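Notebook, sorting and kitting bench – equipment planning for the new year
27/12/2022

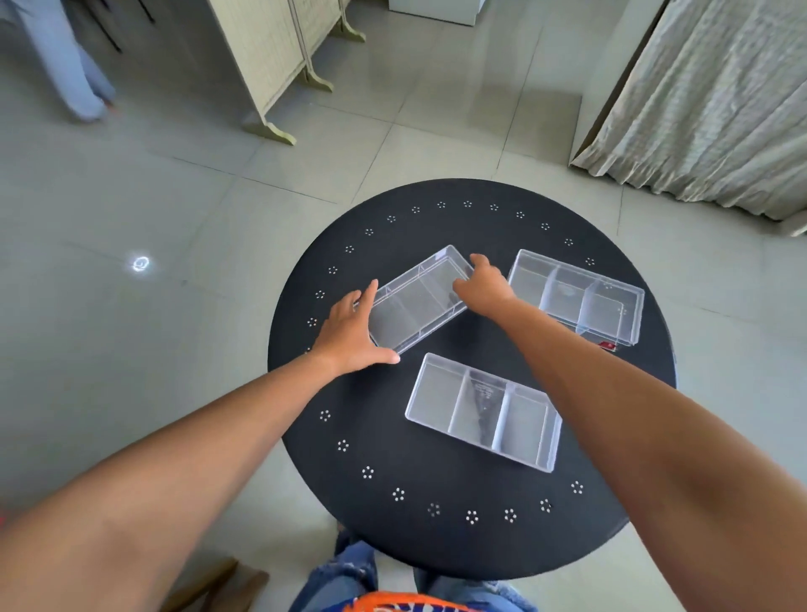
So do we need to buy a second arm in the first round, or can one carry the kitting work?
One can carry it for now. The second arm goes on the wish list for the back half of the year, and the money it would have eaten goes to grippers, spare fingers and a decent table mount.

I went back and forth on that most of the morning, so let me put down how I got there before I forget and argue myself out of it again. The jobs we keep getting asked for are small ones: take a divided tray, turn it the right way up, put it where the next person or machine can reach it. People do that with two hands without thinking. I tried a few myself with one hand behind my back, and as long as the tray has something to butt up against, it goes fine, just slower. A fixed stop bolted to the table is a lot cheaper than an arm. Kidus disagrees (see his note at the end) and I have promised to leave it in.

Clear plastic is still the thing that worries me. The three-compartment boxes are lovely for people, you can see what's in them from across the room, but against a dark top the depth sensor on the old Teshome unit sees the rims and not much else. I would like to budget for a better sensor before a better arm. The Rullow one we had on loan in February did well with shiny parts, and I never got around to trying it on anything see-through, which I now regret very much! Ask whether they would lend it again before we put in an order. If they say no, I'd rather buy one and be sorry than buy two.

Quotes so far. Hircombe came in with the arm and controller at a price I can live with, but the gripper is separate, and so is the cable set, and so is the mounting plate, and by the time you add it all up you are looking at a different number than the one on the first page. Jototent bundle everything and throw in training for 6 people. We don't have that many who would use it, though I suppose we could invite the folks from downstairs and earn a favor. Their lead time is almost 4 months, so if we want it working by summer the order has to go in soon after the holidays.

Do not forget the dull things. Last time we forgot the dull things and it cost us weeks:
– a power outlet on its own breaker near the bench
– floor anchors, or else a base heavy enough to sit on tile
– guarding, and a person to sign off on it
– replacement finger pads, 6 sets to start
– shipping, and somebody at the door to receive it

About the table. I would love to keep using what we have, but a round top is awkward for a fixed arm. You end up with reach you can't use on one side and a box just past your reach on the other. A plain rectangular bench with a pale matte surface would serve us better, and it would help the camera too. I've put it in as its own line, number 1919 in the requests sheet, so it doesn't get lost under "misc" like the stools did.

Maintenance I have down at one service visit a year. Hircombe want a contract, Jototent charge by the visit. For the amount we'll run it I lean toward paying by the visit, but I'd like somebody with more patience than me to read the small print on both.

Kidus Workneh's note, copied from his scrap of paper: "One arm will do the easy trays and then everyone will bring us the hard ones. Price the second arm now even if we don't buy it." Fair enough. I'll ask both firms for a price on a second arm that holds for the year, and put it in the sheet in gray.

Still to do: write to Rullow about the loan, measure the doorway, get the bench quote, find out who owns the breaker panel key.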